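How to Prepare and Release Your Own Single

Jul 5, 2023
By Ylva Hägglund

This guide covers the steps between a finished mix and the day the song goes public. It is written for solo artists and small bands who pay for things themselves and don't have a label. I used the same steps for my last single, Viklund, and I've put in what it cost and where I lost time.

Before you start

You need a final mix you don't want to change anymore. If you are still moving the vocal up and down, wait. Every step after this one depends on the file being final, and a late change means new masters, a new upload and sometimes a new release date.

You also need the full legal names of everyone who wrote any part of the song. Stage names are not enough for the paperwork.

Step 1. Agree on the splits

Sit down with your co-writers and decide who owns what share of the song. Write it on one page with the song title, the date, each person's legal name, what they wrote and their percentage. The shares have to add up to 100. Everyone signs and everyone keeps a copy.

Keep the song and the recording separate. The drummer who played on the session may own part of the recording, or may have been paid a flat fee, without owning any of the song. Put the fee in writing too, even if it was paid in cash.

Step 2. Get the track mastered

Send the mastering engineer a WAV file at the same sample rate you recorded in. Don't convert it first. Take the limiter off the master bus unless the engineer asks you to leave it on, and leave a little silence at the start and end.

Ask for these when you book:

The main master
An instrumental
A clean version, if the lyrics need one
One round of changes included in the price

The instrumental is cheap to make now and a nuisance to get later. I skipped it on my song Pruklow and had to reopen a session that no longer had the right plug-ins.

Listen to the master in the car, on cheap earbuds and on whatever you normally use. Leave a day between listens if you can.

Step 3. Name your files

Use the same pattern for everything: artist, title, version, date. "Final" and "final2" will cause trouble. Put the masters, the artwork, the lyrics and the split sheet in one folder and back it up somewhere outside your house.

Step 4. Make the cover

The cover should be a square image, large and sharp, with no web addresses, prices or social media names on it. Check the requirements page of your distributor for the exact size. Look at the cover shrunk down to the size of a thumbnail. If you can't read the title at that size, either make it bigger or leave it off, as the title is listed next to the cover anyway.

If someone else took the photo, get permission in writing. An email is fine.

Step 5. Pick a date

Give yourself at least 7 weeks from the finished master. That sounds long, but it goes to approval time, playlist pitching and a couple of weeks of telling people the song exists. Check your own calendar first. I once picked a date in September that fell on the drive home from a show in Prendholm, and I had no signal most of the afternoon.

Step 6. Upload the song

Fill in the distributor's form slowly. Spell the artist name exactly the way it appears on your earlier releases, including capital letters and accents. A different spelling can put the song on a new, empty artist page, and moving it back takes emails. Mine came out without the dots on the first try.

Write down the ISRC once it is assigned. This is the code that identifies the recording. If you put the same recording on an EP later, use the same code again so the plays stay together.

Step 7. Register the song

Uploading a recording doesn't register the songwriting. Log in to your performing rights organization and add the title, the writers and the shares from your split sheet. Each co-writer should check that the entry matches.

Step 8. Write a short bio and a pitch

Keep the bio under 168 words. Start with where you are from and what the music sounds like. After that, list the last release and any shows worth mentioning. Leave out the part about singing into a hairbrush.

The pitch is shorter. Say what the song is about, who played on it and what you are doing to promote it. Send it to local radio, music blogs and the booker at any room you've played. I sent mine to 2 stations near Zostham and one of them added the song to an evening show.

Step 9. Add up the money

My total for Viklund was roughly $445, which covered mixing, mastering, the cover photo and the distributor's fee. I played most of the instruments, so yours may be higher if you hire players. Keep the receipts in the same folder as everything else.

Step 10. Release day

Check that the song is live on each service and that it's on the right artist page. Play it through once from start to finish. Post the link, update your website and thank the people who played on it by name. Answer messages the same day if you can.
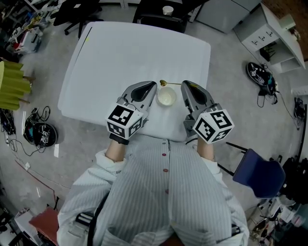
After the release

Save your pitch list with a note next to each contact: replied, played it, no answer. Look at the numbers after a month and copy them into a spreadsheet. Then check that your song registration went through, and follow up with your performing rights organization if the title is still missing.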